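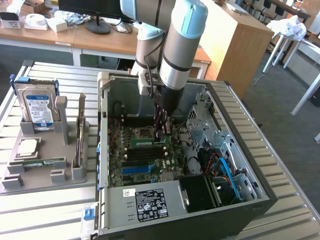 Subject: Re: [cell-practice] Draft rules for board-level teardown, section 5

The Lidus site wrote:

> Section 5 says power to the workpiece must be off "for the whole
> task". Our reading is that unplugging the tower is enough. Also, do
> we need a force limit for memory sticks if the arm is already in
> reduced speed mode? Standel leaves it out of their sheet.

Unplugging is not enough. The Haugen wording, which I would like us to copy, is: cord out, power button held for 5 seconds, then a person signs the cell sheet. The arm does not get its start signal until the sheet is signed. I will fix section 5 so it says this in one place.

On force, yes, you need both. Reduced speed protects the person. It does little for the slot. Our limit at Lillberg is 50 newtons straight down when seating a stick and 16 sideways at any time. If either is passed, the arm stops and holds. It does not retry and it does not open the fingers until someone has looked.

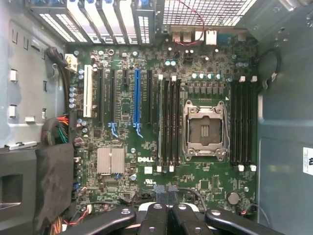

The CPU socket needs its own rule. With the processor out, the fingers stay 27 mm above the load plate unless the step being run is a socket step. Memory slots sit close on both sides of the socket on some Dell boards, so the path to a slot should come in from the latch end and not cross over the middle. Please write that into the program as a keep-out zone. A note to the operator does not count.

Two smaller points for the draft:

Parts that come out go in the fixture tray, each in its own place. No stacking, and nothing set down on the case rim.

Loose cables get tied back by hand before the start signal. The draft says "where practical". I want to strike those words.

Standel's sheet was written for drive swaps only, so I would not lean on it for this. Send changes to the list before the end of January and I will post a clean copy.

Cell safety, Lillberg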